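Chart run methodology: how do you handle double-week and reissue entries?

Forum index > Charts and Statistics > Data and Methods

Torov
Posts: 1,058
Thursday, July 9, 2020

I'm rebuilding my singles database from scratch and want to settle the rules before I enter anything else. The old one grew over several years and the logic changed halfway through, so "weeks on chart" means two different things depending on which decade you query.

Scope is the weekly Top 50 only. I've dropped everything below that, since my source for the lower positions has too many gaps to be useful.

Open questions:

Christmas weeks. Where no new chart was compiled and the previous one was repeated, do you count the repeated week toward the run? My old database did for the 1970s and didn't for the 1980s.

Reissues. Same recording, same artist, new catalog number, re-enters several years later. One entry with two runs, or two entries?

Double A-sides where the listed title changes during the run. One side is listed for the first few weeks, then both, then the other side alone.

Date field. I've been storing the week-ending date. I now think this was a mistake.

Zillance
Posts: 620

Count the repeated weeks. The record was at number 1 during that week as far as anyone buying it or hearing it on the radio was concerned. If someone asks what was number 1 on a particular December 28, the database has to return something. A null is not an answer.

Reissues: two entries, linked by a recording ID.

Sárközi
Posts: 2,304

I disagree on the repeated weeks. No sales were measured. You are assigning a position to a record for a week in which there is no data, and then adding that to a total which you compare with totals from years when there was data. A single with 3 weeks at number 1 including a repeat has two measured weeks at number 1.

If you want "what was number 1 on this date" lookups, that is a different query from "how many weeks did it spend there." Don't solve both with the same field.

Zillance

Every printed reference book I own counts them. If Torov's totals are one lower than the books for every Christmas number 1, he will spend the rest of his life answering emails about it.

Sárközi

The books don't agree with each other. I have two on the shelf that differ on this exact point, and one of them changed its practice between editions without saying so in the introduction.

Ramer
Posts: 187

You can have both. Add a boolean to the chart table (not the entry table) called is_repeat. Store the repeated chart as a full set of 50 rows with is_repeat = true. Date lookups ignore the flag. Run totals either include it or exclude it depending on what the user wants, and you print which one you used at the top of the output.

Cost is a few hundred extra rows over the whole period. That's nothing.

Torov

I like the flag. It does mean I have to go back and identify which weeks were repeats, and my source doesn't mark them. I can find candidates by comparing each chart with the one before it. If all 50 positions are identical it's a repeat.

Ramer

That works, but check for transcription differences first. I ran the same comparison in June and missed several because somebody had typed "&" one week and "and" the next. Compare on recording ID, never on title text.

jfernandes
Posts: 411

On the double A-sides: the unit that charts is the record, so the entry should be keyed to the catalog number. Listed title goes in the weekly row, as printed that week. Then you can display the run either way and nothing is lost.

I'd apply the same thinking to artist credits. There are plenty of cases where the credit gains a "featuring" or a backing group's name after week one. If you normalize at data entry you can't get back to what was printed.

Jayanthi Fernandes

Sárközi

Agreed on all of that. Though keyed to the catalog number fails for later periods, when one title is spread over several formats with different numbers and the chart combines them. You need a release group above the catalog number.

jfernandes

Yes, fair. Release group as the key, catalog numbers as children. For the 1960s and most of the 1970s it will be one to one and look like wasted effort.

Zillance

It is wasted effort for the 1960s. Torov said he wants to get this finished.

Torov

I didn't say that, but I'd like to.

What about the date field? The printed chart has a week-ending date, usually the Saturday. The sales week ended earlier. The radio announcement fell somewhere between the two, and moved to a different day more than once. For a lookup of "number 1 on the day I was born" these can give three different answers.

Ramer

Store three dates: survey_end, announced, and published. Leave null where unknown. Never calculate one from another at data entry. If you must derive a date, do it in a view and label it as derived.

For birthday lookups I use the announced date where I have it and the published date otherwise. The chart announced on or before the date is the current one until the next announcement.

Zillance

Published date only. It's the one on the page, it's the one everybody can check. Using the announced date gives you a different answer from most birthday sites for two or three days out of every seven, and nobody can verify yours without tapes.

Sárközi

Most birthday sites are wrong for two or three days out of every seven. Several of them treat the week-ending date as the first day of the week, so the error is nearly a full week. I don't think matching them is a goal.

Zillance

I'm not saying match them. I'm saying use a date that has a source.

Ramer

Announced dates do have a source from the point where the broadcast schedule becomes regular. Before that I agree with Zillance, they're mostly guesswork and I leave the column null.

Torov

Where I've got to so far:

chart: chart_id, survey_end, announced, published, is_repeat, source_id
release_group: group_id, recording_id
release: catalog_no, group_id, label, format
row: chart_id, position, group_id, title_as_printed, artist_as_printed

Weeks on chart is calculated and not stored. Last week's position is calculated and not stored. The old database stored both and they disagreed with the rows in 20 places that I know of.

Sárközi

recording_id doesn't belong on release_group. A double A-side has two recordings. You need a join table.

Torov

Right. Added.

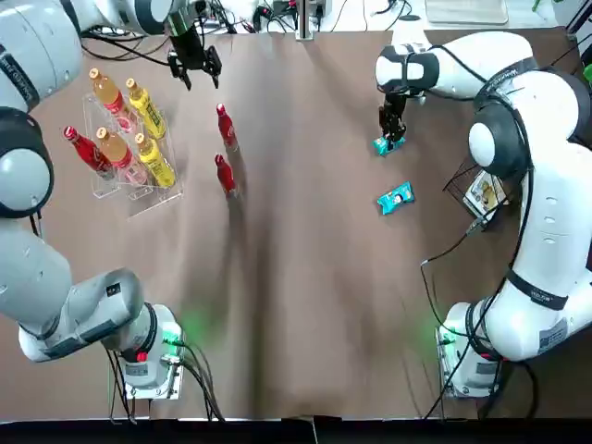
Bench with both arms, left gripper open

Ramer

One more for the list: ties. Some of the early charts print two records at the same position and then skip the next number, and some print the tie and don't skip. If you have a unique constraint on chart_id plus position, the import will fail on the first tie it meets. Add a sort_order column for the order as printed and put the constraint on that.

It also breaks your 50-row check. A chart that ties at the bottom can have 51 rows.

Torov

I do have that constraint. I'll take it off before the next import.

jfernandes

What are you doing for source_id when two sources conflict? I keep the conflicting row in a separate table with the source and a note. It has been useful more often than I expected, mainly for the 1960s, where a position in one magazine's reprint is swapped with the one below it.

Zillance

Pick the primary source and use it throughout. Otherwise you're maintaining two databases.

Sárközi

He would be maintaining one database and a list of known problems. Any serious reference has that list, whether or not it gets printed.

Torov

I'll keep a conflicts table but I won't chase them down. If I notice one during entry it goes in.

Re-entries are still open. If a record drops out for a single week and comes back, I'm currently treating it as one run with a gap. Zillance's rule would make it two runs?

Zillance

No. Same release, same run, any gap. Two entries only when there's a new catalog number.

Ramer

I use a gap threshold for display purposes only. The rows don't care. Anything with a gap longer than 20 weeks is shown as a separate run on the page, and the total at the bottom covers all of them.

Sárközi

Seasonal records will hit that threshold every year. Is that what you want?

Ramer

For those, yes. One line per December is easier to read than one run with fifty-week holes in it.

Torov

Fine with me. I'll set it at 20 and see what 1973 looks like.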